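Rewatching Jokdale with the sound notes open

I have been going through the first series of Jokdale again, this time with the production notes that came with the disc set. Most of what follows concerns dubbing and mixing, so anyone here for the plot can skip to the comments, where it is being argued over already.

The series was animated at 12 drawings a second for dialogue and 24 for chases. That was normal for a television budget. What was less normal is that the voices were recorded after the rough animation for the first 3 episodes and before it for everything else. Angharad Edwards, who directed the voice sessions, says in the notes that the change came from the schedule and that she would have kept the old order if she had been asked. You can hear the join. In episode two the actors are chasing the mouths, and the pauses between lines are all slightly too even. From episode four onwards people interrupt each other.

The disc set has two English tracks. The first is the broadcast mix in stereo, and the second is a new surround mix made by Revero for this release. I compared them on headphones and then on speakers, using the market episode, which has the densest sound of the whole run. The surround mix puts the crowd behind you and keeps dialogue in the centre. It also lowers the music under speech by more than I would like. The broadcast mix is narrower and has some hiss in the quiet passages, but the music cues land where the cuts are. On the new mix the cue for the bridge arrives 8 frames late, a third of a second, and once heard it can't be ignored.
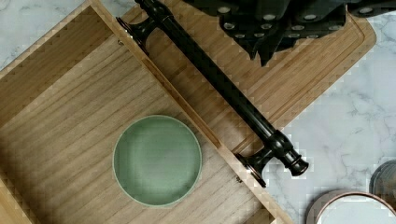

The late cue is in the streaming version as well, so I assume both came from the same master. I wrote to Revero in May and had a polite reply saying it would be looked at. If you own the older Wegener discs, keep them. The picture on those is soft and the colours lean towards yellow, but the sound is the broadcast mix without the cut to the music.

On the picture, the new transfer is good. Grain is intact and the line work has been left alone, apart from the opening titles, which have plainly been redrawn. The lettering is cleaner and the small wobble on the second card has gone. I miss the wobble. Dirt has been removed by hand in most places, according to the notes, with 200 repairs logged for the final episode.

Hatice Tatlı's commentary on the last episode is the best extra in the set. She wrote it, and she talks mainly about what was dropped: a longer scene on the ferry, and a second ending in which the brothers stay put. Storyboards for the ferry scene are on disc four, under the wrong heading (look in the costume gallery).

The sequel, Nuviden, is not included and I have no news about it. The rights sit elsewhere. My recording of it is from television, with the adverts left in, and the last ten minutes are missing. If a reader has a complete copy I would be glad to know whether the end credits list a separate music editor, as I have been trying to settle that for some time.

Next I plan to go through the French track, which uses different effects in at least one episode.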